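4. Setting up your first dark wash

I ruined plenty of black tees before I settled on these steps for the Flovov washer.

1. Turn everything inside out and check the pockets.
2. Pick Cold, then set the timer to 36 minutes.

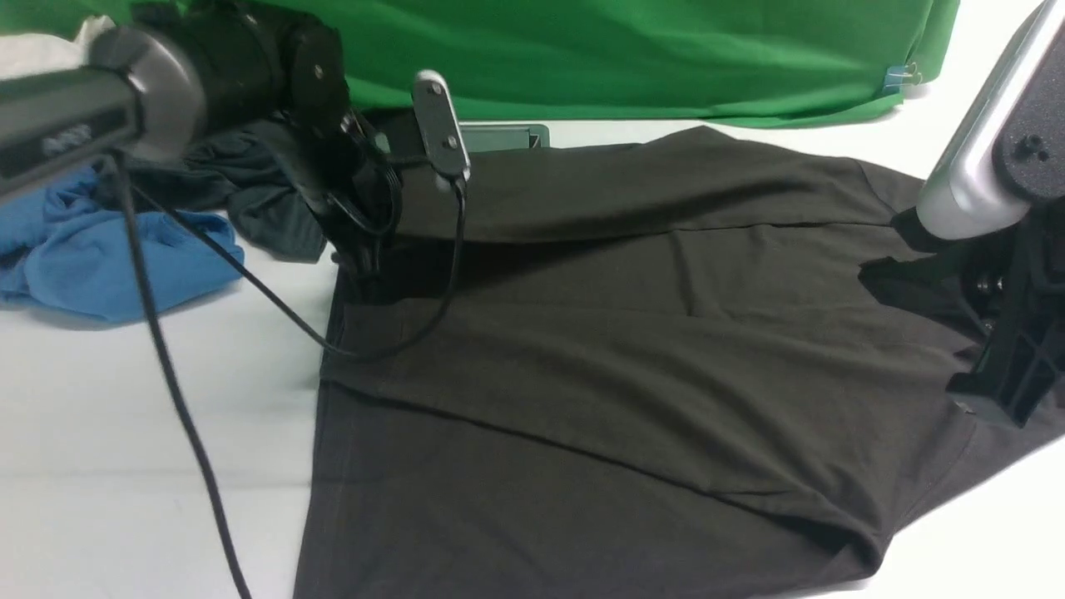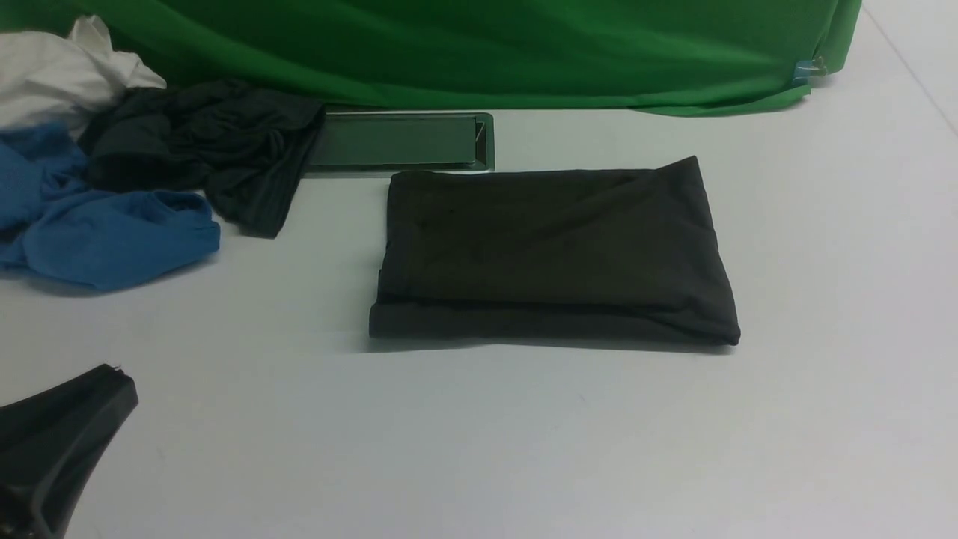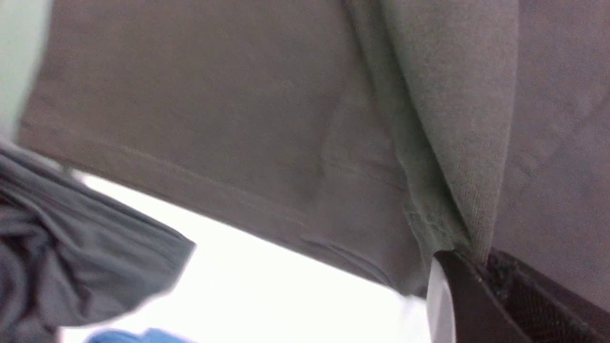
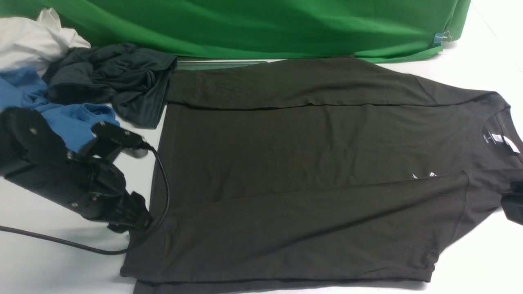

3. Pour liquid soap up to the first line — no higher, or you'll be rinsing all night!
4. Press Start and wait for the click.

Note: The door stays locked for 4 minutes after the cycle ends.

Caution: Never put bleach in the soap drawer.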